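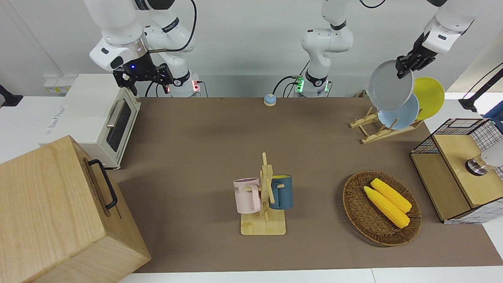 What is the minimum number of demonstrations needed before the placement phase stops being the bottleneck on the dish rack task?
In our runs, 30 per plate position. Below that the policy grasps the rim well enough but misses the slot.

The longer version, for the list archive, since the numbers in the Lesteo notes were incomplete. Quoted message first:

> We tried to reproduce the rack result from the Skesport report with
> the same two-arm layout. Grasp success matches. Insertion doesn't.
> With one plate already in the rack we are close to your figure, with
> two we fall well short. Are you resetting the rack to a fixed pose
> between trials? And is the action chunk length the one in the
> config file, or was it changed for the final runs?
>
> Irkmont bench

Rack pose: not fixed. We shift it by hand between trials, within the back right part of the mat, and leave the other objects where they are. If you fix the rack, insertion improves and the comparison to our table is no longer valid.

Chunk length: the config file is out of date. The final runs used 14 steps. The value in the repository is from the July sweep and is too long for the last part of the motion, where the plate is upright over the rack and small corrections matter. With long chunks the arm commits to a slot before the wrist view has settled.

On the two-plate case, check how the start states are distributed in your data. Our first set was heavy on empty racks. We rebalanced to 7 episodes per start state with one plate in and 7 with two in for the fine-tuning stage, and left the base set alone. That change accounted for most of the gain. Training longer on the unbalanced set did nothing useful.

Two other differences that may apply to you:

The plate is released only when the gripper height is under a threshold relative to the rack, estimated per trial. A threshold relative to the table will fail if your mat is thicker than ours.

We score a trial as failed if a plate already in the rack is knocked out of its slot, even when the new plate goes in. The Saliba scoring script ignores this, so if you used it your two-plate number is higher than it would be under our rule.

I have not tested bowls. Corrected config is on the branch. Please send the per-slot failure counts if you kept them, the totals alone won't separate the two causes.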